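Cleaning and Nesting Plastic Mixing Bowls

Last updated 25/08/2019 by Efren Tolentino

This procedure covers plastic mixing bowls with a rolled rim, sold as mixed-size sets. It was written for the Hadik set and works equally well for the Ondmont.

You will need mild dish soap, a soft sponge, two lint-free towels and a spray bottle of diluted cleaner for the table.

1. Wipe the tabletop and let it dry.
2. Wash each bowl in water no hotter than 103 °F. Do not use scouring pads on glossy plastic.
3. Rinse the underside of the rim. Batter collects under the roll and hardens there.
4. Shake off the water and dry inside and out, base last.
5. Set the bowls upright on the table, spaced apart, for 38 minutes.
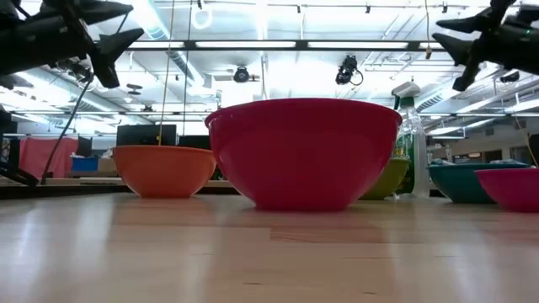 Can the bowls be nested while slightly damp?

Wait until they are fully dry. Trapped water forms a seal between two walls and the bowls stick together. If this happens, run warm water over the outer bowl and twist the inner one gently.

6. Nest from largest to smallest, with a sheet of paper towel between bowls if they will be stored past December.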